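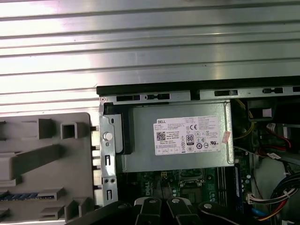
본체 뚜껑 열면 나오는 파워, DELL 라벨

2025-02-18
다세대 건물 관리 얘기 좀 길게 써볼게요. 작년에 집수리 업체를 건별 호출에서 월 계약으로 바꿨는데, 그거 어떠냐고 물어보시는 분들이 계셔서요. 타래로 갑니다!

일단 제 상황부터. Husden 쪽에 Kinnear라고 부르는 오래된 건물이 있고 여섯 집이 살아요. 저는 차로 한참 떨어진 데 살고요. 원래는 뭐가 고장 나면 세입자가 저한테 문자 → 제가 아는 기사님한테 전화 → 기사님 일정 나오면 다시 세입자한테 문자, 이 순서였어요.

이게 평소엔 괜찮은데 겹치면 진짜 정신이 없어요ㅠㅠ 윗집 변기 물이 안 멈추는 날에 아랫집 현관 도어클로저가 기름을 질질 흘리고, 그날따라 기사님은 전화를 안 받으시고. 저는 마트 주차장에서 변기 밸브 잠그는 법을 문자로 설명하고 있고요.

그래서 알아본 게 Skunska라는 업체예요. 동네 집수리 업체인데 건물 단위로 월 계약을 받아요. 한 달에 129달러. 처음엔 헉 했어요. 아무 일도 없는 달에도 나가는 돈이잖아요.

계약에 뭐가 들어가냐면, 한 달에 두 번 와서 공용부를 돌아요. 복도 전등, 난간, 현관문, 우편함, 지하 배수구 이런 거. 나사 풀린 건 조이고 경첩에 기름칠하고 전구 갈고. 자재비는 따로 청구인데 전구나 나사 같은 자잘한 건 안 받더라고요.

세대 안 수리는 30분까지가 계약 안이고 그걸 넘으면 시간당으로 붙어요. 이 30분을 두고 좀 헷갈렸는데요, 도착해서 초인종 누른 시점부터 세는 거래요. 세입자가 문을 늦게 열어주면 그것도 들어가요. 계약 전에 꼭 물어보세요. 저는 안 물어봐서 첫 청구서 보고 전화했어요ㅋㅋ

참고로 Pesten이라는 데도 견적을 받았어요. 거긴 월 비용이 더 싼데 야간 호출이 아예 없고, 배관은 자기들이 안 하고 다른 데로 넘긴대요. 건물이 새 거면 여기도 나쁘지 않을 것 같아요. Kinnear는 배관이 제일 문제인 건물이라 저는 패스.

계약하고 제일 먼저 한 일이 현관 열쇠 정리였어요. 복사본이 어디에 얼마나 돌아다니는지 저도 몰랐거든요(반성). 공동현관 실린더를 통째로 갈고 세대별로 새로 나눠드렸어요. 옛날 열쇠는 돌려받았는데 이사 간 지 한참 된 분 이름표가 붙은 것도 나오고ㅋㅋㅋ

그다음이 복도 벽. 자전거 손잡이에 긁힌 자국이 계단 따라 쭉 있었는데 전 그냥 그러려니 하고 살았어요. 기사님이 허리 높이까지만 다른 색으로 칠하고 위는 놔두자고 하셔서 그렇게 했는데 이게 진짜 신의 한 수. 다음에 또 긁혀도 아래쪽만 덧칠하면 되니까요. 페인트 색 번호는 지하 선반 안쪽에 테이프로 붙여놨어요. 예전에 색 번호를 잃어버려서 흰색 위에 다른 흰색을 칠한 적이 있습니다... 티 나요. 많이 나요.

욕실 실리콘 얘기도 해야 돼요. 저는 곰팡이 핀 실리콘 위에 새 실리콘을 덧바르면 되는 줄 알았어요. 안 돼요!! 다 긁어내고, 닦고, 하루 말리고 쏴야 된대요. 그 하루 동안 샤워를 못 하시니까 세입자분들한테 날짜를 미리 잡아서 말씀드려야 하고요. 한 분은 헬스장 다니셔서 괜찮다고 하셨고 한 분은 부모님 댁 가는 날로 맞춰드렸어요.

세입자분들 반응은요, 처음엔 좀 어색해하셨어요. 모르는 사람이 정기적으로 건물에 온다니까요. 그래서 방문 전날에 공동현관에 종이 붙이고 문자도 따로 드려요. "내일 오전에 복도 점검 있습니다, 세대 안에는 들어가지 않습니다" 이렇게 딱 두 줄. 길게 쓰면 안 읽으시더라고요. 저도 안 읽으니까 이해합니다.

좋았던 점. 작은 게 쌓이질 않아요. 예전엔 문이 좀 뻑뻑한 정도로는 저한테 말씀을 안 하셨거든요. 미안해서 그랬대요. 이제는 기사님 마주치면 바로 "저희 집 창문 손잡이가 헐거워요" 하시니까 커지기 전에 잡혀요.

아쉬운 점도 있어요. 오시는 기사님이 가끔 바뀌어요. 바뀌면 지하 메인 밸브 위치부터 다시 설명해야 되고, 이 건물은 밸브가 좀 이상한 데 숨어 있거든요. 결국 밸브랑 차단기 위치를 종이에 그려서 코팅해 붙여놨어요. 그림 실력은 묻지 마시고요.

그리고 보고서. 방문하고 나면 메일로 점검표가 오는데 항목마다 "양호"라고만 적혀 있어요. 뭐가 양호한지 모르겠는 거죠. 그래서 고친 건 전후로 사진을 찍어달라고 부탁드렸더니 그 뒤로는 잘 보내주세요. 계약서에 처음부터 넣어달라고 할 걸 그랬어요.

돈 얘기. 솔직히 건별로 부를 때랑 합계는 거의 비슷하게 나왔어요. 호출비가 은근히 컸더라고요. 다만 예전엔 조용한 달이랑 터지는 달 차이가 너무 심했는데 지금은 매달 나가는 돈이 비슷해서 월세에서 빼놓기가 편해요. 장부는 그냥 표 하나에 날짜, 어느 집, 뭐 고쳤는지, 얼마 이렇게만 적어요. 예전엔 영수증을 신발 상자에 모았고요. 세금 낼 때마다 상자 엎어놓고 울었습니다.

물론 한 채만 세놓으시는 분은 이 정도까진 필요 없을 것 같아요. 근처에 사시고 손재주 있으시면 더더욱요. 저는 전동드릴 들면 벽에 구멍만 늘어나는 사람이라서... 돈으로 해결하는 쪽을 택했습니다.

계약할 때 제가 다시 한다면 물어볼 거 적어둘게요.
시간은 언제부터 세는지
밤이나 휴일 호출이 되는지, 되면 얼마나 더 받는지
배관이랑 전기를 직접 하는지 넘기는지
중간에 해지하면 위약금 있는지
보험 증서 보여줄 수 있는지

보험 증서는 꼭이요! 저는 괜히 의심하는 것 같아서 말 꺼내기가 좀 그랬는데, 막상 여쭤보니까 바로 파일로 보내주셨어요. 지붕 홈통 청소하느라 사다리 타시는 거 보고 나서는 물어보길 잘했다 싶더라고요. 꽤 높아요, 거기.

다음은 4월에 외부 계단 미끄럼 방지 테이프 새로 붙이고 뒷문 문턱 갈기로 했어요. 문턱은 나무가 삭아서 밟으면 살짝 꺼져요. 그때까지는 다들 조심해서 다니시라고 문자 드려놨고, 노란 테이프도 붙여놨는데 벌써 한쪽이 떨어졌대요ㅠ

혹시 미끄럼 방지 테이프 오래 가는 거 써보신 분 계시면 댓글 좀 주세요. 제가 전에 쓴 건 겨울 한 번 나니까 귀퉁이부터 말려 올라왔어요. 페인트처럼 바르는 타입도 있다던데 콘크리트 계단에 괜찮은지 궁금해요.

아 그리고 빨래 건조기 배기관 청소도 계약에 들어가냐고 물어보신 분, 저희는 안 들어가요. 따로 돈 내고 불러요. 위층 건조기가 빨래를 두 번은 돌려야 마른다고 해서 열어봤더니 먼지가 베개 하나 나올 만큼 있었어요. 계약에 넣을 수 있는지 이번에 갱신하면서 물어보고 답 오면 여기 밑에 이어서 쓸게요!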